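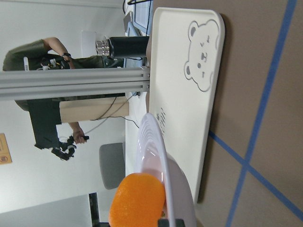
How to Read a Local Candidate's Campaign Finance Report

19 July 2024 | By the Bralano Voter Desk

Filed under: City Hall, Elections, How-To

Anyone running for mayor, city council or school board in most places has to file reports showing who gave money to the campaign and how it was spent. The reports are public. They are also badly laid out, and the first one you open may look like a tax return. With a little practice you can get through one in an evening.

The rules differ by state and sometimes by city, so check the names of forms and the deadlines with your own clerk. The steps below should work nearly anywhere.

Step 1. Find the right office

City races are usually handled by the city clerk. School board and county races are more often handled by the county elections office. Some states collect everything in one online system. Search the office's website for "campaign disclosure" or "campaign statements." If nothing comes up, call and ask where reports for local candidates are kept. You do not have to say why you want them.

Small towns may still keep paper only. You can ask to look at the file at the counter, and you can ask for copies. There may be a fee per page.

Step 2. Search by committee

Reports are normally filed under the campaign committee, and the committee may not start with the candidate's last name. Look for the year as well. A candidate who has run before can have several committees, and old ones sometimes stay open for years to pay off debt.

Write down the committee's ID number when you find it. It saves time later.

Step 3. Check the period covered

Look at the dates on the cover page before you look at any dollar figures. A report that closes at the end of June says nothing about a check that arrived the following week. Two candidates can only be compared fairly if you are looking at the same period for both.

Also look for a box marked "amendment." If it is checked, the report replaces or corrects an earlier one. Read the latest version, but keep the first. The difference between the two can be worth knowing.

Step 4. Start with the summary page

You want four lines from this page:

- Money received this period
- Money spent this period
- Cash on hand at the end
- Debts owed

A campaign can report a large total and still be short of cash. It can also report a healthy balance that is mostly a loan from the candidate. Loans have their own schedule, so turn to that if the total looks bigger than the list of donors would suggest.

Step 5. Go through the donors

Each donor above a set amount is listed with a name, city, occupation and employer. Below that amount, gifts are often lumped together in a single line.

Sort the list by employer if you can download it as a spreadsheet. If you only have a PDF, print it and use a highlighter. In one report we went through for practice, 43 donors were itemized, and 9 of them gave Tadar Holdings as their employer. They all gave on the same date. There is nothing illegal in that by itself, and it usually means somebody held a fundraiser. It does tell you to find out what Tadar has in front of the city: a zoning request, a contract, a lease.

Watch for spelling. The same company can show up as Tadar, Tadar Hldgs and Tadar Holdings LLC, and a search for one will miss the others.
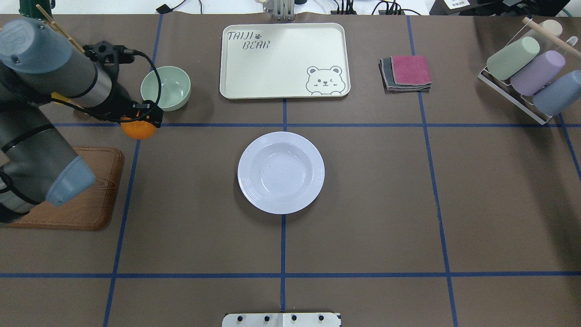
Step 6. Look at the non-cash gifts. These are called in-kind or nonmonetary contributions, and they sit on a separate schedule that many readers skip. Office space, printing, design work and food for an event can all count. The donor or the campaign has to put a fair market value on them. One orange cut up at a neighbor's house is unlikely to matter to anyone, but fruit, sandwiches and drinks for a full room, donated by a business such as Pană Catering, should normally have a value listed. Some states let a person host an event at home and spend up to a certain amount on it before anything has to be reported. Look up that limit before you decide something has been left out.

Step 7. Go through the spending

Payments are listed with a payee and a short code or description. Mail and advertising will probably be the largest items. If you see a payment to Tronetti Print & Mail, match it to the flyers that came to your house. Keep the flyers, with the date you got them written on the back.

Payments to a consultant are harder to follow. Some states require a second list showing who the consultant paid in turn. If your state does, the list will be near the end of the report.

Step 8. Check for outside groups

An ad or mailer that says it was not authorized by any candidate was paid for by someone else, and it will not be in the candidate's report. Copy the group's name exactly from the small print and search for it in the same system. In some places the spending must be reported much faster close to election day, so check again in the last weeks.

Step 9. Ask about anything that looks wrong

Most errors are plain mistakes, such as a missing occupation or a total that is off by a digit. Email the campaign first and give the page number. If you get no answer, write to the clerk. Our own requests for records have taken anywhere from 28 to 30 days to come back when the file was old, so send yours early if you want the answer before you vote.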